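Zitau Interiors list — archive
Message 737
Subject: Re: [zitau-interiors] Off-white looks pink on one wall only
Date: Sunday, April 26, 2026
In reply to: Off-white looks pink on one wall only

> We have just finished the upstairs landing in Hukard 343 matt, two coats
> over the maker's own primer, and the end wall looks pink. The side walls
> look grey, possibly with a bit of violet in them on the left. All three
> were done from the same tub, on the same day, with the same roller. The
> floor is mid brown oak.
>
> The shop has offered to remix with less red in it. Before I take them up
> on it, has anyone had this and did a remix cure it? I did hold the lid
> against all three walls and it matched each time, which I do not
> understand.

Your lid test has answered most of the question. If the dried paint on the lid matches all three walls when held flat against them, the paint is the same on all three and the difference is in the light reaching each wall. Leave the remix alone for now. If you take the red out until the end wall looks neutral, the side walls will probably go green, and green on a landing is harder to live with than pink.

Off-whites are awkward because they have so little colour of their own. A strong blue can take a fair amount of tinted light and still be called blue. A near-neutral takes its name from whatever small shift happens to be on top of it, so two surfaces that a meter would put very close together get called pink and grey by the person standing between them. 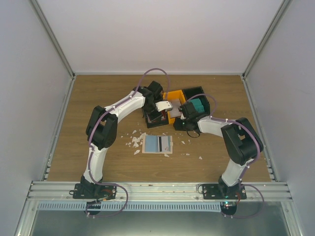
Brown wood-grain top; back wall pale and slightly pink, left wall nearer lavender.

In a domestic room I would check the following, in the order given.

First, the floor. A brown floor reflects warm light upwards, and the wall that gets most of it is the one where the floor is brightest. On a landing with a window at one end, that is often the far wall. Lay an old white sheet over the last couple of metres of oak and stand back for five minutes before judging. If the pink fades, the floor is your culprit and a runner in a cool grey will do more than any remix. The effect is strongest near the skirting and falls off with height, so compare the bottom of the wall with the top while you are there.

Second, the lamps. Look for the colour rendering figure on the box as well as the colour temperature. Plenty of cheap lamps are sold at 80, which is adequate for finding the stairs but tends to be weak in the deep reds, and the makers do not all fill the gap in the same way. Two lamps with the same printed temperature can sit either side of neutral, one a little pink and one a little green. If the fitting over the end wall came from a different packet, swap it with one from the side and see whether the pink moves with it.

Third, the level. Colour judgements in a dim stairwell are poor. When I do sample boards I work at 1,000 lux on the board, measured, and then look again at the level the room will normally have. If a colour is only wrong in the dim, it may not be worth correcting. An ordinary light meter is good enough.

Fourth, the angle. Even a matt paint has some sheen at a low angle, and a side wall seen along its length shows you more of the window than of the pigment. On a landing you nearly always look straight at the end wall and along the others. A north window adds blue to the side walls in the process, which would account for your violet.

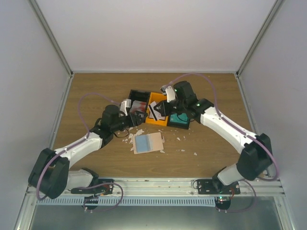

Off-white at the back, pale grey either side, brown top between.

The remaining suspect is the comparison itself. Grey beside off-white pushes the off-white warm, and a large area of brown complicates it again. The usual remedy is a mask. Cut two holes of the same size in a sheet of mid grey card, far enough apart that one shows the end wall and the other a side wall when you stand near the corner. With everything else covered, judge the two patches against each other only. People are often surprised at how small the difference is. Do not use white card, as you will only compare both patches with the card.

A camera will not settle it. Automatic white balance is decided afresh for each exposure, and it will happily make the same wall cream in one picture and grey in the next. If you must use one, fix the balance manually, put a grey card in the picture, and keep the exposure the same throughout.

As to whether a remix cures it: I did one, in October, at the Ganach flats. The stairwell had the same complaint and the client wanted it dealt with before the carpets went down. We had the red reduced, repainted the end wall only, and it was acceptable by day. In the evening it was plainly a different colour from its neighbours, with a hard line down each internal corner. It went back to the original mix once the carpet was in, and there were no further complaints. The carpet was grey.

If after all that you still want to alter the paint, alter it on all the walls, and go up a step in strength so that the colour is clearly something. The Dal Bello card has a few warm greys between stone and putty that hold up well over oak. Try them on lining paper, at least a metre square, pinned in the corner so that it covers part of both walls. Small pots brushed straight on to the existing pink will tell you very little.

What are the lamps, and which way does the window face? You did not say, and I would want both before spending money.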